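Setting Out Shared Food on a Small Table

Project report, Lavanya Marar and Tarek Ait Brahim
August 25, 2021

1. Background

Our project looked at how the plates are arranged when several people take food from the same table. We got the idea from the Sirwood dining hall, where the snack table is always crowded at one end. The course asked us to pick an ordinary household task and study it closely, and we chose this one.

2. Method

We worked at a white table in the Stovance building. Before each trial we laid out plates of different sizes and colors and put food on some of them. A plate could be left empty so that a person had somewhere to put what they took. Small blocks were used as stand-ins when we wanted to mark a spot on the table without using up food.

We ran 40 trials over 2 weeks. One of us set the table and the other wrote down which plate was reached for first and whether anything had to be moved out of the way.

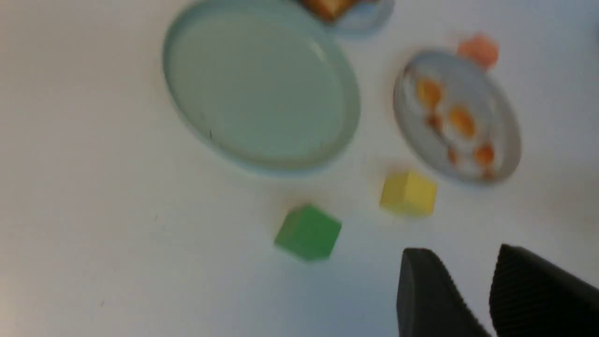 The written notes were typed up the same evening. In the first few trials we did not agree on what counted as moving a plate. Tarek counted any nudge and Lavanya only counted a plate that was picked up. We settled on any move of more than the width of a thumb, and we went back and corrected the early sheets.

3. Results

We recorded 81 reaches in total. People went for the nearest plate with food on it most of the time, even when they told us afterward that they liked the other food better. When the empty plate was in the middle, it was moved more often than when it was at the side. Plate color made no difference that we could find.

4. Problems

Crumbs were a bigger nuisance than we planned for, and wiping the table between trials took about 2 minutes. We also set the plates by eye. Next time we would put tape on the table. Our classmate group, Zerouali, did this for their cup project and their layouts were easier to compare.

5. Further work

We would like to repeat the trials in October with a longer table and with people sitting down. The record sheets are in the project folder.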